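Speaker notes, Jummai Bako
Collecting examples in simulation: what we kept and what we threw out

Slide 1. Say hello. Don't thank the projector.

Slide 2. Start with the number. We recorded 3,035 runs for Lallel, our two-armed model in a rendered living room. We kept 2,506. People always ask about the missing ones, so get there first.

Slide 3. Where they went. Most were me. I was learning the controls while being paid to be the expert, and the arms copied my hesitation beautifully. A learner trained on my first week would hover over a table forever, thinking about lunch. (Pause. If no laugh, move on briskly.)

Slide 4. Labels. Fumov is our sorting tool. It gives each run a grade from the final position of the objects, so it will happily pass a run where the bowl got where it was going by way of the floor. We now have 3 people watch every pass. Mention that Honorato, the older tool, did catch these, and that we retired it for being slow.

Slide 5. Variety. Cirkidside builds our rooms. We asked for clutter and got tasteful clutter. Push for uglier tables. Also change the start pose and the head angle between runs, or the learner decides that the world is always level and the table is always straight ahead.

Slide 6. Leave the still up while you talk. Both arms forward, both grippers up, small white table beyond them, TV off. Ask the room which object they would go for first. You will get 4 answers, which is the point of the slide.

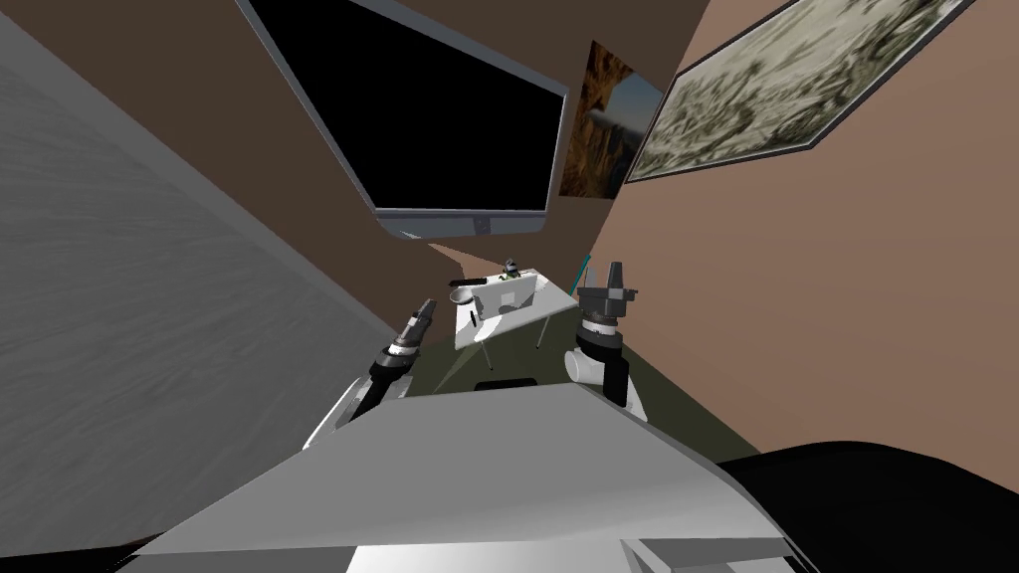
Then take questions. If someone asks when it will do dishes, say April and don't say which one.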